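The Recap Ate My Show
By Negin Golestani
July

I have now spent more hours of my life watching "Previously on Brerklow" than I spent learning to drive. I timed one. The fourth-season premiere opens with 425 seconds of recap, a little over seven minutes, in which every character I already know turns to the camera and says the one thing I already know about them. The harbor master is the father. The sister has the deed. The dog, God help us, is still missing.

I like Brerklow. I want that on the record before the mail comes in. I like its wet streets and its terrible knitwear, and I would follow the actress who plays the ferry pilot into any spinoff she cares to be trapped in. But somewhere in the last two seasons the show stopped trusting me to remember it, and I have started taking this personally.

The recap used to be a courtesy. You missed last week because your cousin got married or the power went out, and a gravelly voice gave you thirty seconds to catch up. Then streaming arrived and put all the episodes in one pile, which you'd think would have killed the recap off. You finish episode three at ten at night and episode four starts before you've found the remote. Who is being reminded? I was there. I haven't even changed position.

What happened is that the gaps between seasons got longer while the gaps between episodes disappeared. Vovska was away for 14 months, then came back with six episodes and a note from the showrunner about the richness of its world. By then I couldn't have told you which brother was poisoned. So the recap moved into the show itself. Watch any second episode of anything this year and listen for the line that begins "Ever since your father." People who have shared a kitchen for decades explain their own marriages to each other. In the Vovska opener a woman reminds her husband what he does for a living. He takes it well.

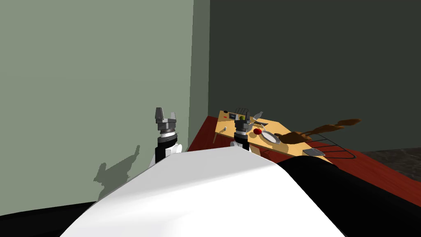
Esmaeil Abbasi, to whom I put all this over dinner, thinks I'm being a snob. He said that most people watch television while doing the dishes or arguing with the gas company, that the writers know it, and that a line repeated three times is a kindness to anyone holding a skillet. He also pointed out that I had asked him twice during the Vovska finale who the bishop was.

Fine. I did ask about the bishop. But I'd argue the bishop is evidence for my side. I didn't know who he was because he'd been introduced in a scene so stuffed with explanation that I had gone to get crackers. A show that tells you everything three times is teaching you to skip two of them, and you can never be sure you've picked the right two.

Compare Ploston, the only drama I've watched this year that I had to sit up for. It starts cold. There's a man in a stairwell with a birdcage, and it is 53 minutes before you find out what used to be in it. There is no recap at the top of episode two. There's barely a title. I was lost for most of the first hour and cross about it, and then on Sunday I watched the whole thing again, on purpose, something I have done for no other show since I had hair past my shoulders.

Ploston is not a hit. I know this because everyone I recommend it to says "I'll have to check that out" in the voice people use for kale. It may be that Esmaeil is right and the public wants its hand held. It may also be that the public has been handed so much mush that a piece of actual gristle comes as a shock.

The worst of it is Ebrahimi, a family saga I had high hopes for. It has a wonderful first half, all silences and bad wallpaper, and then in episode five someone evidently panicked. A cousin arrives from overseas who needs to have everything explained. She has no other job. She sits at the table and says "But why did he leave?" and the other actors, who had been doing beautiful work with their eyebrows, are obliged to tell her. I have never wanted a blameless fictional woman to miss a flight so badly.

My proposal is modest. Put the recap behind a button. Call it whatever you like. Those of us who need to know about the bishop can press it in private, with our dignity more or less intact, and the characters can go back to knowing who they're married to.

The dog, by the way, turns up in episode six. They show you again in episode seven.

3,363 reads

Comments

birdcage_truther: Finally another Ploston person. The stairwell scene ruined me for a week.

Dolores in 4B: Spoiler warning on the dog would have been nice!!

mkt: I do hold a skillet and I appreciate the cousin.

reel_tired: Seven minutes is nothing, try the Brerklow holiday special. It's a recap with carols.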